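# The stop has to be somewhere a full hand can reach

Most of the safety writing I read is about big arms behind fences. The trouble we had at Prorar in March came from a snack box. 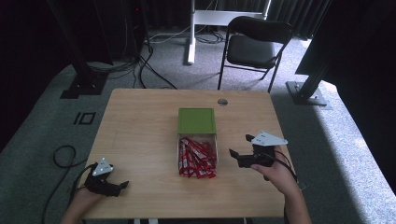
Who is responsible when a robot does what it was taught and still hurts someone? The people who wrote down what it should do when things go badly, and then left that part until last.

I have worked on packing cells for long enough to have opinions on this. The one I hold hardest is that we spend our attention on the task and very little on the jam. Stick packs are a fair test of that. They slide over one another, they bend, and a gripper that closes on one will often pinch the corner of the next. With hand-held grippers, a person sorts this out without thinking. The wrist turns a little, the fingers open, the second packet drops. All of that goes into the recordings. What a person does after a real snag usually does not, and the reason is dull: the operator stops, swears, fixes it and starts the take again. The bad take is thrown out.

So the arm we had running at Prorar had seen plenty of clean picks and almost no snags. Early one afternoon it caught the edge of a carton along with a packet. It pulled. The carton came up with it, and the force limit, which Higuchi had set for the heavier trays on the next line, did not trip. Emiko Maruyama reached in to hold the carton down. Her glove went between the fingers and the carton wall, and the gripper closed again to improve its hold.

She had two badly bruised fingers and was off the line for 4 days. The stop button was on the far side of the cell. With her right hand caught she could not get to it, and the person who did took around 60 seconds to understand what he was looking at.

Jutitix, who supplied the controller, wrote a report that put the cause down as "operator entered the work area." I think that is a poor sentence. It is accurate and it fixes nothing. Everybody enters the work area when a box is about to go on the floor. I would have done it.

The Zoreneo people were better. They asked for the thrown-out takes and we had to tell them we had deleted them. That was our fault, mine included. I had signed off on the cleanup because the storage was full and the failed takes looked like waste.

My view now is fairly simple. Keep the failures and label them. Set the force limit for the lightest thing on the line – if that makes the heavy trays slow, the trays can have their own setting. A gripper that feels something odd should open and wait, even if it drops the product. A dropped packet costs a few cents.

And put a second stop where a person with one hand caught can hit it with an elbow or a knee. Ours was fitted in 2 hours, with 4 screws and a length of cable from the stockroom. The quote for doing it at installation had been turned down as an extra.

I have heard the argument that more stops mean more false stops. They do. We get a few, mostly from hips. The line lead complains and resets it, and I would sooner listen to that than fill out the other form again.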